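4.3 Failures near the bin row

The success rate in the previous section flatters the policy. Of eight rollouts we replayed in the Pusitz simulator, seven were scored as passes, yet in two of those the planner had raised a clearance warning that the scoring script never read.
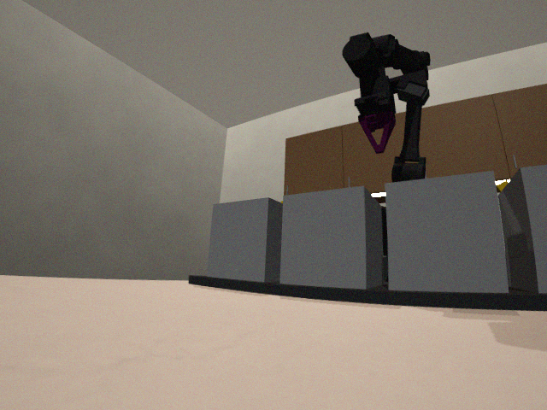
We do not think a pass with an unread warning should count as a pass. The script looks only at the end state, so an arm that brushes a bin wall and recovers gets the same mark as one that stays clear – a poor basis for any claim about safety.
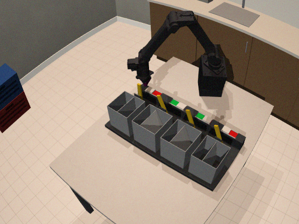
Figure 6. Simulated arm with the gripper above the far end of the bin row.

Lowering the contact threshold, as Skulo suggests in its manual, made the warnings go away. It is hard to see this as a fix. The planned paths were the same and only the reporting had changed.

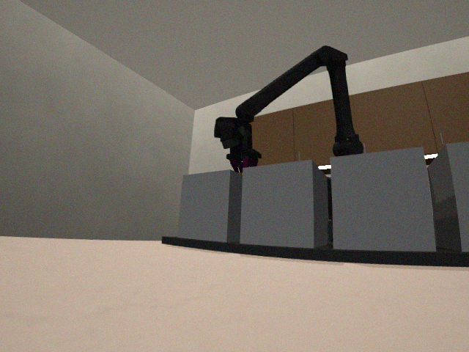

Viorica Grecu objected to this reading, saying that a clearance warning is a guess about contact and that we had logged no forces to back it up. We accept the second point. Until forces are logged, we report both counts and make no claim about transfer to the real cell at Warkbridge.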